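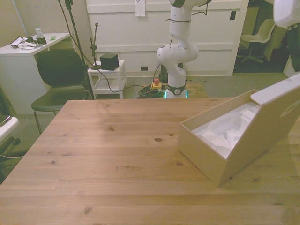

Why Do Boxes Have Funny Shapes Inside?

Have you ever opened a present and found a strange tray inside the box, full of dips and bumps? It looks a bit like the surface of the moon! That tray is called an insert, and it has a very important job.

Imagine you are a teapot travelling from a factory to a shop. You get lifted, stacked, driven round corners and perhaps even dropped. Ouch! If you were rattling about in a big empty box, your spout wouldn't last long. So packaging designers make a tray with a hollow just your shape (well, very nearly) and you sit in it as snugly as an egg in an egg box.

What are inserts made of?

Some are foam, which is full of tiny air bubbles. When the box gets a bump, the bubbles squash and soak up the knock. Others are moulded pulp. To make pulp, old paper is mixed with lots of water until it turns into a sort of grey or white porridge. Then it is sucked onto a mould, pressed and dried. The ridges make it surprisingly strong, even though it's only paper!

Try it yourself

Ingvild Engström's class at Drurbridge made their own pulp in March. They tore up 20 sheets of newspaper, soaked them overnight and pressed the mush around a plastic cup. Huia Harawira's tray was still a bit soggy after two days, so leave yours somewhere warm and be patient.

Next time a parcel arrives, have a look at the empty tray before it goes in the recycling. Can you guess what was in it, just from the hollows?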